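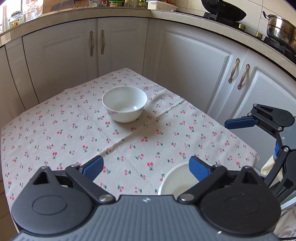 Ganlow Reading Dispute

The Ganlow reading dispute was a disagreement over the teaching of literature at Ganlow Secondary School, a public school in the town of Ganlow. It concerned a tenth-grade unit in which students were assigned a novel containing scenes of family violence, and the procedure by which parents could ask for a different book. The dispute led to a revised policy on assigned reading, which was later adopted in modified form by the neighboring district of Sondau.

Background

Ganlow Secondary School enrolled 491 students at the time of the dispute. English was taught in mixed-ability classes, and teachers chose their own texts from a department list. The list had been drawn up under an earlier head of department and contained 33 titles, most of them novels and plays. Teachers could add a title with the agreement of one colleague. No notice to parents was required, although many teachers sent a reading list home at the start of the fall term.

The school's handbook allowed a parent to request an alternative text "where there is good reason." It did not define good reason, name the person who would decide, or set a time limit for a reply. Requests under this clause were rare and were usually settled between the parent and the classroom teacher.

The Kermani unit

The unit at the center of the dispute was known within the school as the Kermani unit, after the surname of the family in the assigned novel. It was taught over 8 weeks in the spring term by Orhun Başaran, who had joined the English department two years earlier. The novel follows a household through the loss of a business and the return of an absent father. Two chapters describe assaults on the mother as witnessed by her younger son.

Students were asked to keep a reading journal and, in the final part of the unit, to write a letter in the voice of one of the characters. The letter could be addressed to any other member of the household. Başaran's written instructions stated that students should not draw on their own family life unless they wished to do so.

In March, the parents of one student wrote to the principal to object to the letter assignment. They stated that their child had found the task distressing and had been given no advance warning of the novel's content. The principal's office passed the letter to the English department, where it remained without a reply until a second family raised a similar complaint.

Public meeting

The school held an open meeting in the library on a Thursday evening. Parents who spoke were divided. Several asked that the novel be withdrawn for students under sixteen. Others defended the book and said that the writing task had led to useful conversations at home. A smaller group took no position on the novel and confined their remarks to the delay in answering the first letter.
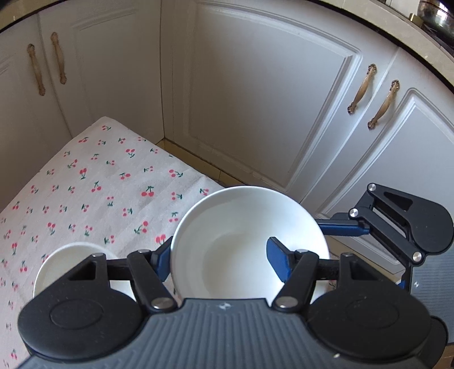 Başaran spoke near the end of the meeting. He said that he would continue to teach the novel if permitted, and that he regretted having left the content notice out of the term letter. Former students submitted a written statement in support of the unit, which was read aloud by the department head.

Revised policy

The school board issued a revised policy before the end of the school year. The novel stayed on the department list. Under the new rules, teachers were required to send families a short summary of each assigned text before it was taught, noting any scenes of violence, self-harm, or sexual content. A request for an alternative text was to be answered in writing by the head of department within 2 weeks. Students who read an alternative text were to be given work of equal length and difficulty and were to remain in the same classroom for general lessons.

The policy also covered creative assignments. Teachers were told to offer at least one analytical option whenever a writing task required students to adopt the voice of a character in distress.

Adoption in Sondau

The Sondau district adopted most of the Ganlow text the following year. Its version left out the requirement for summaries of plays and poems, on the grounds that these were often taught in extracts. Sondau also used Romix, its existing messaging system for parents, to send the notices and record replies. Ganlow continued to send its notices on paper.

Reception

Teachers in both districts gave mixed accounts of the policy. Some reported that the summaries reduced complaints and made it easier to assign demanding books. Others said that the notices gave undue weight to single scenes and led some colleagues to avoid certain titles altogether. The Kermani unit was taught again at Ganlow in the next school year, with the letter assignment kept as one of two options.

See also

Assigned reading
Content notices in schools
Sondau school district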